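Pemska Draft Stopper, Door Length

Home > Heating & Cold > Drafts > Floor Level

In stock. Ships in 2 business days. Gray, oatmeal, or a green we are told is called "moss."

What it is

A heavy fabric tube that lies along the bottom of a door and stops the wind from coming into your hallway and reading your mail. Your grandmother had one shaped like a dachshund. Ours is shaped like a tube. We looked into the dachshund and the ears kept getting caught under the door.

The Pemska is the long version of our original window sausage, which people kept buying for doors and then writing to us about. It has a wool-blend cover with a zipper, and an inner bag filled with buckwheat hulls. The hulls are heavy enough to stay put and loose enough to settle into the dips in an old floor. If your floor has no dips, congratulations on your new house.

Who it's for

Mostly people with old front doors. A solid door is a fine thing to own and it will outlive the rest of the building, but it moves. It swells in August and shrinks in January, and by the third winter the gap at the bottom is big enough to slide a magazine through. You can have the door rehung, you can fit a brush strip, or you can put something heavy on the floor and go back to your soup.

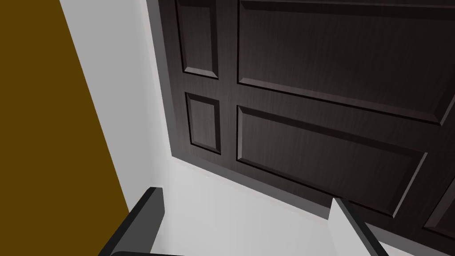
We'd like to be fair to the brush strip. A good one, screwed on by someone patient, will beat any draft stopper on a door that gets used all day. The Pemska is for the door you close at six in the evening and don't plan to open again, for renters who would like their deposit back, and for anybody who owns a drill but has been asked not to use it.

It also works on interior doors, especially the one to the spare room where the radiator has been off since your cousin moved out.

Details

Length: 102 cm, which covers most single front doors with a little left over
Cover: wool blend, zipper at one end, cold wash, dry flat
Filling: buckwheat hulls in a sewn inner bag
Loop: cotton, for hanging on a hook or a doorknob
Made in: our own workshop, upstairs from the shop

If your door is wider than that, buy the Bermúdez, which is the same thing in two pieces that button together. It was named after the customer who complained first. She gets one free every time we change the color.

How to use it

Put it on the inside of the door. Push it up against the gap with your foot. You are done.

A few people have asked which side faces the door. There isn't one. If you want the zipper out of sight, turn it so the zipper is out of sight.

Don't use it outside. Wet buckwheat will sprout or go sour, depending on its mood. And please don't put the inner bag in the washing machine. We have had the phone call about this more than once, and it is always a sad one.

Move it before you open the door if the door opens inward. You'll forget the first week. After that your foot learns.

How it compares

We sell two other ways of dealing with the same gap. The Roko is a foam slider that grips both sides of the door and travels with it when it swings. It's cheaper, it weighs nothing, and it looks like packaging, but it does the job on smooth floors. It is no good on carpet. The Vestel is a felt curtain for the whole doorway, and it comes with a rail you'll have to put up yourself. People who buy the Vestel tend to be serious about it. They also tend to buy the Pemska six weeks later.

From the workshop

Every Pemska is filled and closed by Abilio Cordero, who has now sewn over 400 of them and has views on zippers. He would like it known that the seam at the loop end is stitched twice, and that if yours ever opens he wants to see it. Send it back and he'll fix it for the cost of postage. He may include a note.

Customer comments

"Heavier than I expected. The cat has claimed it. The hall is warmer, although I suppose some of that could be the cat."

"Does what it says. The moss is more of an olive."

"I tripped over it twice and I still like it."

Returns

Thirty days, unused or close to it. We can't take back covers that have been slept on by animals, and yes, we can tell.

Last updated Oct 27, 2023. Moss is running low.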